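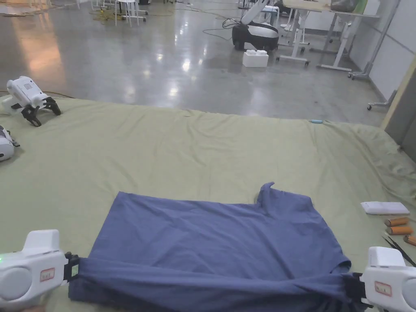
Spare Room and Laundry Walkthrough, Before Guests Come
Tue 3 July
34 shares | 11 comments

Okay, so I do this every summer before my sister-in-law's bunch turns up, and I finally typed it out instead of using the back of an envelope. Steal it, change it, whatever! My notes are under each line.

[x] Smoke alarm, hallway
Pressed the button, nearly went deaf, all good. The date on the back says it has 2 years left.

[x] Smoke alarm, spare room
Chirping. Of course it was. New battery in, chirping stopped, then I dropped the cover behind the dresser and had to move the whole thing (found a sock and a library card back there).

[ ] Window latch
Still sticky. It opens if you lift and shove, but I don't want a guest figuring that out in the dark, so this one stays unchecked until I get some of the Kozan spray on it.

[x] Dryer lint screen
Cleaned. I do this every load anyway and so should you.

[ ] Dryer vent, the long part
Ugh. Pulled the dryer out and the hose had a flat spot where it was squashed against the wall. Straightened it, but I want a rigid one. Kolten had the right size for $153 with the outside flap included, which made me cough a little. I'm going back in August when I've got the money set aside. Short loads until then, and I don't leave the house while it's running.

[x] Washer hoses
Felt all the way along both of them for bulges, and ran a paper towel around the fittings. Came away dry.

[x] Iron and cord
No nicks in the cord, plug is snug. This is the Bovia, the one that replaced the one we do not talk about.

[x] Extension cords
Threw out 2. One had a cracked plug and the other was under the rug, and I KNOW, I know. The lamp is on the other wall now and it looks better there anyway.

[x] Shelf over the bed
Pulled down on it pretty hard, no wiggle. Moved the heavy books to the bottom of the bookcase all the same. The Flosier brackets say 200 pounds on the packet, but I'm not sleeping under that and neither is anyone's kid.

[x] Rug edges
Fresh tape on the corner by the door. I trip on it, so everybody will.

[x] Night light, bathroom path
Works. Walked it with the lights off and only hit the laundry basket, which I then moved.

[ ] Bleach and detergent up high
Half done. The bleach is up, the detergent pods are still on the dryer and need a lid that latches. The little one is climbing now!

Left to do: latch, vent, pods. Pods tonight, latch on the weekend, and I'll come back and check off the vent when the new pipe is in.

Like (58) | Save | Share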